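Listening Notes, Week 6: How a Loop Becomes a Song

1/6/19
By Lorna Baird

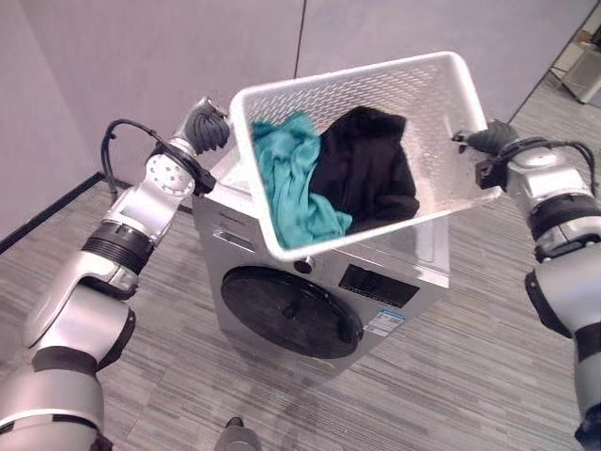 Our album for this week is Paewai's "Bikon", and I can't wait to hear what you make of it! Please play it once all the way through before reading any further. Headphones if you have them – the low end vanishes on laptop speakers.

Start with track 2. The whole thing sits on one four-bar loop, a muted guitar figure that never changes its notes. So why doesn't it get dull? Listen for what comes and goes around it. The bass stays out of the first verse completely, then slides in under the chorus a beat early (I still grin every time).

Terms to know

Loop: a short passage repeated without a break.
Drop-out: a part goes silent for a bar or more, then returns.
Filter sweep: high or low frequencies are gradually removed or let back in.
Pickup: notes that lead into the downbeat.

Tempo: tap along with the kick drum for 60 seconds and write down your number. Then try it on the closing track, where the hi-hats play twice as fast but the kick hasn't moved at all. It feels like a sprint!

Compare with Astel's "Pivik", which we played last session. Skye Imrie asked whether the vocal there was a sample or sung live, and it's a great question – listen to the breaths before each line and bring me your best guess.

For next time: choose any loop-based song you love and map it on one page, marking every entrance and drop-out. Messy pencil is fine. Struan Chisholm and Marcus Haverford will play theirs first, in room 427.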